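Chauke lunch room gets its window seats back

The long-awaited lunch room on the upper floor of the old Chauke building opened its doors on Tuesday, and by a little after noon there was hardly a chair to be had. People came up from the workshops, from the print studio and from the offices across the yard, many of them carrying their own sandwiches just to have a look at the place (and then, to be fair, buying a slice of cake on the way out).

The room had been shut since the spring, when the old flooring was lifted and the counter was moved to the inside wall. That one change has made a great difference. The counter used to run right along the windows, so whoever was making the coffee had the best of the daylight and everyone else sat in the gloom by the stairs. Now the tables have the windows, and the staff, who asked for the move in the first place, have a good deal more elbow room and a sink that drains.

Unathi Mokgethi, who runs the lunch room with her business partner Bheki Swanepoel, spent most of the opening going from table to table with a coffee pot and asking people what they thought of the chairs. "We tried out so many that I was dreaming of chairs," she said. "I would wake up and think, no, too low." The ones they settled on came from Rumar, a furniture shop in Jultmont, and so did the broad white tables with their softly rounded corners, which she says are a kindness to anyone squeezing past with a full tray.

The plates are new as well, or new to this building at least. Swanepoel bought 200 of them from a hotel that was closing, all in the same quiet green, and drove them home in 2 trips with blankets packed between the stacks. He had been hoping for white, he admitted, but he has come around to the color and now thinks a fried egg looks better on it than on anything else he has owned. Squeeze bottles have taken the place of the little paper packets of sauce, which were forever turning up behind the radiators.

The roller shades were the last thing to arrive. They are white and let a soft light through, and they were chosen after a long discussion with the regulars, some of whom wanted the view of the yard and some of whom wanted to be able to read their phones – the shades can go up or down, so everyone has been promised a turn.

The work cost a little more than 4000 dollars, not counting the furniture, and a good part of that was raised by Prakedov, the tenants' group in the building, through its winter supper and a raffle that brought in 753 dollars on its own.

The menu is short for now, with soup, eggs, toasted sandwiches and whatever cake Mokgethi has felt like baking. Hot lunches will be added in July, once the second oven has been connected. The lunch room is open on working days from eight in the morning until half past three, and you don't have to rent a space in the building to eat there.
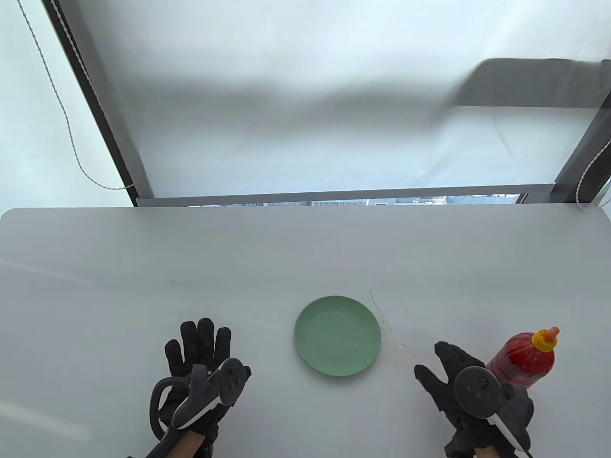 A green plate and a red squeeze bottle on one of the white tables, with the shade down.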